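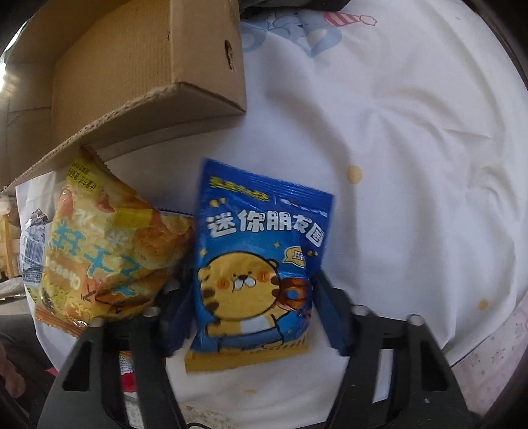 The blue bag with the tiger, and a yellow Cheese bag next to it.

News > Members > Snack Box

Snack box is back for August

The snack swap starts up again in August. Nuria Requena is running it from the Plarnelow front desk, same as last time. You bring in packets you like, they go into a cardboard box, and on swap day you take home as many as you brought.

We had a box out on the table to try the packing. The tiger on the blue bag is holding up a ring-shaped treat, a doughnut or a biscuit, and Hugo Cantero has already asked for that one. Please bring things that are sealed and have a date printed on the wrapper. Chips and puffed snacks go in last so they don't get crushed. We put newspaper in the bottom of the box, and we can use more of it if you have any at home.

Sweet things are welcome too. Last time we ran short of them by noon and had a lot of chips left over. Rice cakes, wafers and wrapped candy all travel well. The bar with the pink characters has 2509 printed near the top, and the red and white packet beside it is a Want Want sweet rice cake. 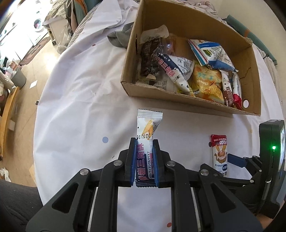

How to sign up

Write your name on the sheet at the desk or tell Aurelio Barrios. There is room for 100 people. If you have allergies, put that next to your name. Labels in other languages are fine, but add a sticky note in English saying what is inside if you know.

Estíbaliz Soler has the spare boxes.

3 comments | 12 shares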